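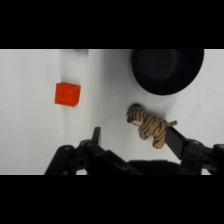 The red one, off to the left of the black bowl.

So Helmi calls me at 11 at night (she has never once called me at a decent hour) and says the game is back on, her place, bring the blocks. I hadn't touched the blocks since Hastley! They were in a coffee can under my sink, behind the drain cleaner, and I drove 42 miles with them rattling on the passenger seat.

She'd put a white cloth down and everything. Petro was already there, eating crackers over his hand, and Yasir was reading the rules out loud as if we hadn't written them ourselves one wet November in the back of a laundromat. You set your color on the cloth. You ask your question. Whoever wants to answer puts theirs in the bowl, and after that they can't lie until morning.

I've always played red. I set it down well to the left of the bowl, which everybody knows means it's a big one.

"Who sold the boat?" I said.

Petro stopped chewing. Helmi smoothed a fold in the cloth that didn't need smoothing, and it came right back. Three thousand dollars that boat went for, and I'd been carrying it around for years, being polite at weddings.

Then Yasir, of all people, Yasir who got seasick on the dock, reached in his coat pocket and took out the green one.

"You'd better sit down," he said, and dropped it in the bowl.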